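Home Projects Updates Contact
Nursery Makeover Fund: where the Plakutberg rooms are at
2 min read

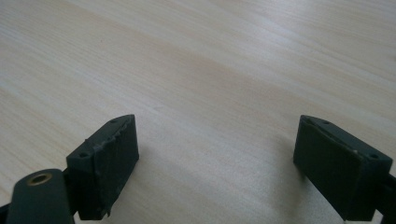 Page last changed 18 April 2026

Hi Enikő! So, the family rooms. We've spent 92 of the 200 you gave us for soft furnishings, and I'm pretty pleased with how far it went (the curtains were the big one, and Joris Postma hemmed them himself, bless him).

Room one is done! Cot, rocking chair, blackout curtains, and the little name banners over the door that I wouldn't stop talking about in the application. Room two has its curtains but no rug yet. Gaveck sent the wrong green and I've mailed it back, so that refund should land before the end of the month.

What I'd like to do with the rest is quilts, one per cot, plus a basket of board books. Kovács quoted me 96 for the lot, which leaves a bit over for picture hooks. Are you okay with me moving the lamp money over to cover the hooks if I need to? I'll hold off ordering until I hear from you.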